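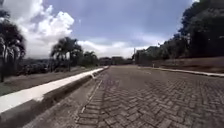
Perguntas frequentes sobre moedas e barras de prata

Atualizado em 27 de abril de 2019

Compram prata a particulares?

Sim. A Tusine compra moedas, barras e talheres de prata a particulares maiores de 18 anos, com documento de identificação válido e número de contribuinte. Não compramos peças banhadas nem ligas sem marca de toque, salvo se o cliente aceitar uma análise prévia.

Qual é a diferença entre prata 999 e prata 925?

O número indica a pureza em milésimas. A prata 999 é a usada em quase todas as barras e moedas de investimento. A 925, também chamada prata de lei, leva uma parte de cobre para ficar mais dura e aparece sobretudo em joalharia e talheres. Ao vender, o preço é calculado sobre o peso de metal fino e nunca sobre o peso total da peça.

Que barras têm em stock?

Trabalhamos com barras Sternberg de 100 gramas, de 250 gramas e de um quilo. As de 100 gramas vêm seladas em cápsula com número de série. As de um quilo são fundidas e podem ter pequenas marcas de superfície — é normal e não altera o valor de recompra.

E moedas?

Temos moedas de uma onça de vários países, à unidade ou em tubo. Os anos disponíveis variam. Se procura um ano em particular, indique-o no formulário de encomenda e respondemos com o preço ou com a informação de que não existe.

Como é formado o preço?

Partimos da cotação internacional da onça troy, convertida em euros, e somamos um prémio que cobre fabrico, transporte e margem. O prémio é proporcionalmente mais alto nas peças pequenas. Os preços do site são atualizados durante o horário de mercado e ficam fixos a partir do momento em que a encomenda é confirmada.

A prata paga IVA?

A prata de investimento não tem a mesma isenção que o ouro de investimento. As barras novas são vendidas com IVA à taxa normal. Algumas moedas em segunda mão podem ser vendidas pelo regime da margem, e nesse caso a fatura traz essa menção e o IVA não aparece discriminado. Para dúvidas sobre a sua situação fiscal, consulte um contabilista.

Posso pagar em dinheiro?

Só em loja e só para valores abaixo de 3000 euros. Acima disso aceitamos transferência bancária a partir de uma conta em nome do comprador. Não aceitamos cheques nem pagamentos feitos por terceiros.

Quanto tempo demora a entrega?

Depois de recebido o pagamento, a encomenda sai do armazém de Banulport no prazo de 4 dias úteis. O transporte é segurado pelo valor total e exige assinatura. Não deixamos encomendas em vizinhos, portarias ou cacifos.

A embalagem indica o conteúdo?

Não. A caixa é lisa, sem logótipo, e o remetente aparece apenas como Apartado 704.

Podem guardar a prata por mim?

Sim, através do serviço de custódia Turunen. A prata fica em nome do cliente, separada do nosso stock, e pode ser levantada ou vendida mediante pedido escrito. A taxa é anual e cobrada em julho. Quem abre conta a meio do período paga apenas os meses em falta.

As minhas moedas escureceram. Perderam valor?

A prata reage com o enxofre do ar e ganha uma camada escura. Nas moedas de investimento isso não muda o preço de recompra. Nas moedas de coleção, limpar é quase sempre pior do que deixar estar — um polimento retira metal, deixa riscos e baixa a cotação junto dos colecionadores. Guarde-as em cápsulas, num sítio seco, longe de borracha e de cartão.

Posso devolver uma encomenda?

Como o preço depende de um mercado que não controlamos, o direito de livre resolução não se aplica a barras e moedas de investimento. Se a peça chegar danificada ou trocada, escreva-nos no prazo de 48 horas com o número da encomenda.

Como vendo as peças que comprei noutro sítio?

Preencha o formulário de venda com a marca, o peso e a quantidade. Enviamos uma proposta válida até ao fecho do mercado nesse dia. Se aceitar, pode entregar as peças ao balcão ou pedir recolha segurada. O pagamento é feito por transferência depois da verificação, que inclui pesagem e teste de condutividade.

Dão conselhos de investimento?

Não. Informamos sobre produtos, preços e prazos. A cotação da prata sobe e desce com mais força do que a do ouro, e a decisão de comprar ou vender cabe ao cliente.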